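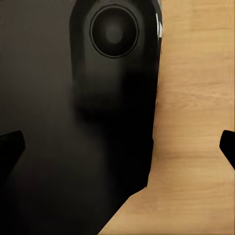
Simulated gripper view, close to something big, black and glossy. Tabletop at right.

Home | Threads | Robots | About

1/ Dotlow says anyone can teach its robot a chore by remote control. You steer the arm, it records, a policy learns. I spent an afternoon in their simulator and I have doubts.

2/ The pitch says "as natural as reaching out your hand." My hand doesn't lose sight of the room when it gets near something. Try judging depth when one shiny black shape fills most of your view.

3/ They quote 2918 demos in the starter set. Fine. How many were done by people who had already practiced for weeks? I asked. The reply was a link to the same page.
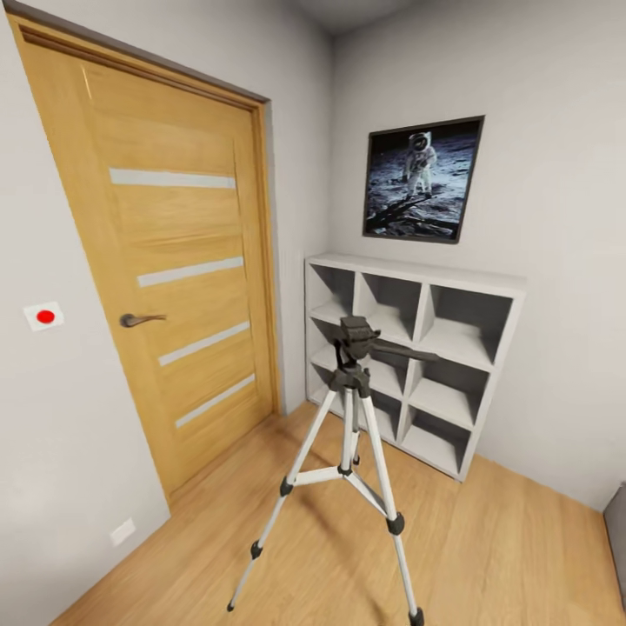

Skestport, 22 January 2026 — Same simulated room, from farther back. Door, red button on the wall, white shelf with nothing in it, tripod. Very tidy. My place has shoes on the floor and a door that sticks.

4/ My own score: 37 tries, 27 I'd keep. The other ten were me bumping things or closing the fingers on air. The software offered to save all of them as "good."

5/ That bothers me more than the lag. If you let beginners grade their own work, the robot learns our bad habits too. Undik at least makes a second person check each one. Slower, sure.

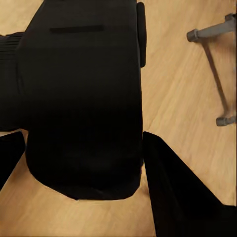
6/ And the lag is real. I'd push the stick, wait, push again, then overshoot. After almost 4 hours I was moving like the machine instead of the other way around.

7/ Chaimongkol is supposed to get a trial on real arms in February. I'll believe the chore claims when I see a stranger walk up and teach it one — no coach standing by, no reset key.

8/ Somebody asked if I'd do it again. Yes, if they fix the save button.

We use cookies to remember your settings. Accept | Manage

Contact | © 2026 | Back to top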